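Progress report to the Cuesta Makers Fund
Project: Kitchen gripper build, Sendik shared workshop
Prepared by Amparo Barroso
Sun 25 February

Dear all,

We are at the halfway point of the grant and I have a lot to tell you, most of it good. When I wrote in September we had one gripper that worked on a bench if you spoke to it nicely. Now we have two hand-held ones that people can pick up and use in a real kitchen, and the arm they are meant to teach is bolted down and moving in the back bay of the workshop.

Money first. You gave us $2,000. We have spent $244 on bearings, pins and fasteners, $69 on rubber sheet for the finger pads (three thicknesses, one of them a mistake) and $94 on cables and connectors. The rest is untouched. The big purchase still to come is the second set of motors for the arm, and I am holding off until the wrist design stops changing every week. Receipts are in the shared folder, filed by month.

The linkage

This took the longest and I am very happy with it. The first version had so much slop in the joints that the two fingers closed at slightly different times, and whatever you were picking up got nudged sideways. Kondunov, the machine shop two doors down, let us use their reamer for an afternoon and the difference was huge. Both fingers now meet in the middle, and they still do after a full evening of opening and closing. We changed the link length too, so the tips stay closer to parallel through the last part of the travel. It sounds like a small thing, but thin edges used to pop right out!

The printed parts are on their fourth revision. We lost two weeks to housings that warped, tried a different spot in the room for the printer, and the problem went away. I'd love to say we understand why.

Recording

Every session gives us a video from the gripper's own camera plus the finger opening over time. The camera rides along with the hand, so the view tips and swings a lot, and our first tracking software (we call it Prakar, after the cat at the workshop) got lost whenever it was looking at a plain wall. Close to a counter it does much better. Shiny surfaces are still hard for it. Reflections slide around as you move, and Prakar sometimes believes they are part of the room.

We also moved recording out of the workshop and into home kitchens. The workshop bench was too tidy and too evenly lit, and everything we learned there fell apart in front of a real sink. People have been generous about this – four households so far, and two of them asked when we were coming back.

Nested bowls

Stacked things are the part I'm most excited about. With a single bowl, you bring one finger inside the rim and one outside, close, and lift. With a stack, the outside finger has to find the gap under the top rim and stay out of the next bowl, and there is very little room for it. 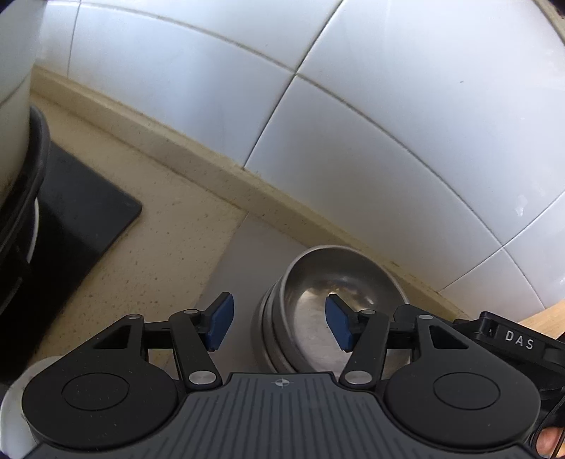 Pad thickness matters more than I expected. With the thick rubber we picked up two bowls at once nearly every time. The thin sheet slips in much more easily but wears at the corners, so for the next batch we want to try the middle one with a beveled edge. Approach angle is the other half of it. If the stack leans, you have to roll your wrist to match, and new users tend to come in straight and push the whole pile back. We've started giving everyone ten minutes of practice before we record.

Next steps

Finish the wrist and order the motors. Cut the beveled pads. Get the arm to repeat a single-bowl lift from recorded sessions, first with the bowl in a fixed spot and then anywhere within reach. After that, stacks. I'd like to hold an open evening once the arm can do the first of these, and you are all invited, whatever state the wiring is in.

One request: may we move $94 from the travel line to parts? We have hardly needed travel, as all four kitchens are within walking distance, and I would rather have spare pins in the drawer.

Thank you again for backing this. Write or stop by any time.

Amparo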